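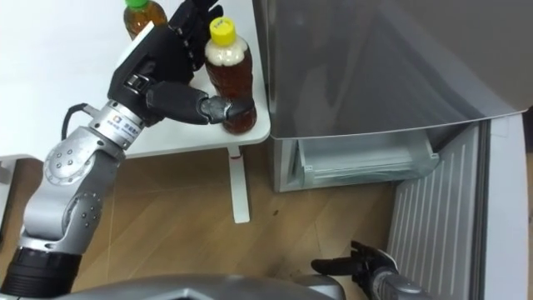

A Day Out with the Tovano Robot

Print this page | E-mail this page

Imagine being asked to put a bottle of tea in the fridge. You sigh, you get up, you do it, and you are back on the couch before the commercials are over. You probably didn't plan anything. You certainly didn't have thirteen grown-ups standing behind a rope to watch.

The robot at the Tovano open day did. Tovano is a workshop in the town of Cundthorpe where people build and teach robots, and in October 2020 it opened its doors so that families could come in and see what goes on. There was a line outside. There were also cookies, which may explain part of the line.

Grabbing is hard work

The first thing you see a robot like this do is reach for something. It has two silver arms, and each arm has a black hand with fingers. At the open day, one hand took hold of a bottle of brown tea with a yellow cap that was standing on a white table. Another bottle, this one with a green cap, stood farther back.

You learned to grab things when you were a baby. You dropped a lot of them, usually on purpose, and somebody always picked them up for you. A robot has to learn too, and it has some awkward questions to answer every single time.

Where is the bottle? The robot uses cameras to look, and a computer has to work out which part of the picture is bottle and which part is table. Tea makes this trickier than you would think. Clear plastic lets light through and bounces it around, so the edge of a bottle can be hard for a computer to find.

How hard should I squeeze? Too softly, and the bottle slides out. Too hard, and the plastic crumples and you get tea up your sleeve. (Robots don't have sleeves. The people who clean up after them do.)

Where do the fingers go? Your thumb knows this without being told. It goes around one side while your fingers go around the other. A robot's thumb has to be sent there, and it has to stop in the right place as well.

Why so many joints?

Hold your arm out straight and try to scratch your nose without bending your elbow. Go ahead, no one is looking. You can't do it, unless you have a very unusual nose.

Joints are the places where an arm bends or turns. You have a shoulder, an elbow and a wrist, and a robot arm has joints that do much the same jobs. On the Tovano robot you can spot the elbow by its round cover with small bolts in it, and the wrist is a silver cylinder just behind the hand. Inside a robot's joints are motors. Motors need power and instructions, and those usually travel along cables. That is why robots so often have a cable looping around somewhere, like a shoelace that came undone.

The other hand

While one hand was busy at the table, the other was down low by the open refrigerator. Using two arms at once sounds easy until you try patting your head and rubbing your stomach. The robot's computer has to keep track of both arms, or they might bump into each other, or into the door.

A fridge is a good place to practice. It has doors that swing, and this one also has a clear plastic drawer down in its lower part. A door swings around in a curve, but a drawer slides straight out. If you pull a drawer the way you pull a door, the drawer wins. You have met this problem if there is a sticky one in your kitchen.

How does it learn?

One way is by copying. A person guides the robot through a job, the computer saves all the movements, and then they do it again. And again. The Tovano team told us they had recorded 1105 tries at kitchen jobs before the open day, and that 270 of those had been thrown out because something silly went wrong. That leaves plenty of good ones, if you enjoy subtraction.

You might think one good try would be enough. The trouble is that kitchens won't hold still. Somebody moves the table. Somebody buys a different kind of tea. A robot that has seen only one bottle in one spot can get very confused when the bottle is a hand's width to the left, and it may grab a nice firm handful of air.

Things visitors asked

Can it drink the tea? No. It has nowhere to put it.

Is it strong? Strong enough for a bottle. The guide said we should not ask it to lift anybody's brother.

Does it get bored? No, and this is where robots beat us. You would get bored long before your 900th bottle — I was getting a little restless at the fourth.

Try it at home

Put on a pair of thick winter gloves and ask a friend to close their eyes. Your friend is the computer. Your friend gives the orders and you are the arm, so you may move only when you are told: left, right, forward, down, close hand, stop. Describe to your friend what you see, and try to put an empty plastic bottle in a box on the floor. Then swap places.

Use an empty bottle with the cap on. We tried it with a full one, and the cap was in somebody's pocket.

The next open day is in December, at the same workshop in Cundthorpe. Bring a grown-up, and stay behind the rope.

Print this page | E-mail this page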